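Comparing Two Grippers at the Wodthorpe Kitchen Counter

Posted Thursday, July 26, 2018

The purpose of this post is to set down the results of the gripper comparison carried out at Wodthorpe during June. Several readers of this blog requested the figures after the earlier note on controllers, and it seemed preferable to publish them in one place.

Two grippers were under review. The first, the Drostby, is a parallel-jaw unit with flat rubber pads and a short stroke. The second, the Griffiths, has three jointed fingers driven by a single motor and closes around an object until it meets resistance. Both were mounted on the same arm, with the same wrist camera and the same controller settings wherever the hardware allowed it.

The full record contains 2,793 grasp attempts. Of these, 2,000 were made with household objects at the kitchen counter and the remainder on the bench. The bench results were close to identical for the two units and are not discussed further. The counter results were not close, and they changed my view of which gripper should be kept.

Work at the counter is harder on equipment than work at a bench. Objects stand near one another, the faucet limits the approach from above, and a basket or a bowl of fruit offers very few clean edges. The floor requires equal care. Cables run across the carpet between the desk and the counter, and the base must be driven with attention to where they lie. Old tape marks from previous layouts also remain on the carpet, and new operators are asked to confirm which set is current before they begin. 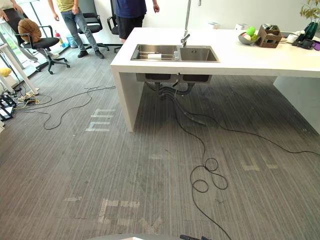

Results by Object Type

Mugs and cups. The Drostby performed better. Its narrow pads fit through a handle or over a rim without disturbing the items beside it. The Griffiths needed more clearance and often pushed a neighboring cup before it closed.

Round items. The Griffiths was clearly superior. The Drostby tended to squeeze fruit out of its pads when the first contact was off center, and corrections by the operator seldom saved the attempt.

Small packages. Neither unit was satisfactory. The Griffiths frequently picked up two packages at once. The Drostby picked up one, but it required a camera view that the wrist mount could not always give.

Tall containers. Both were acceptable. The Drostby was faster by a small margin.

In total, 151 attempts at the counter were stopped by the operator before the gripper had closed. Most of these stops were due to the camera and had little to do with the fingers. The wrist view loses the object in the last part of the approach — a fault I had noted on the bench and underestimated. Moving the camera outward on a longer bracket helped with the Drostby. With the Griffiths, the outer finger then blocked part of the view.

Recommendation

The Griffiths will remain on the arm for general use, and the Drostby will be kept for work with cups and mugs. Changing from one to the other takes roughly 2 minutes, including the homing routine. The Erncombe controller stores a separate force limit for each unit, but it does not detect which one is attached. The operator must select the correct profile by hand. I have made that mistake myself, at the cost of one mug.

A further comparison with a second camera, fixed above the sink, is planned.

Comments (3)

benchnotes: Thank you for the breakdown by object. Were the force limits the same for both grippers on round items? We saw the same squeezing problem with flat pads and it improved a good deal at lower force.

Author: They were not the same. The Drostby was set at the lowest value that would hold a full mug. I did try a lower setting on fruit, and the slips were fewer but still frequent.

k_lowland: Softer pads might be worth a try before you give up on the parallel jaw. Ours came from a different supplier and wore out quickly, though.

Recent Posts

Controller Settings for the Erncombe: A Short Note
Wrist Camera Brackets, Long and Short
Notes on Cable Routing for a Mobile Base
Calibration After a Gripper Change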